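# Open day at Grosimstead: your questions

Thank you to everyone who has written in already! Oriana Riquelme and I have gathered the ones that keep coming up.

## When is it, and do I need to book?

Sun 8 November, from the moment we get the doors open until the tea urn runs dry. No booking for the hall, but the hands-on table is first come, first served, so do put your name on the sheet as you come in.

## What will I be able to try?

Folding a T-shirt, which sounds terribly simple until you do it with a pair of grippers in place of your fingers! You hold one in each hand, the left and the right being marked on the side (in Chinese, but we'll point you to the correct one), and work the black jaws over the cloth.
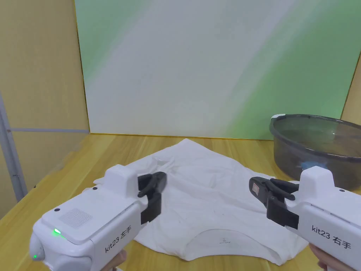 ## Can children have a go?

Yes, from age 5 upwards, with a grown-up beside them. Smaller hands may find the grippers a bit of a stretch, so please be patient with them (and with us).

## Is there parking?

There are 158 spaces behind the Destura building, and it's a flat walk of 100 metres to our entrance.

## I can't make it. Will there be another?

We hope so, in January. Drop a line to Esko Vuorinen at the front desk and he'll add you to the list.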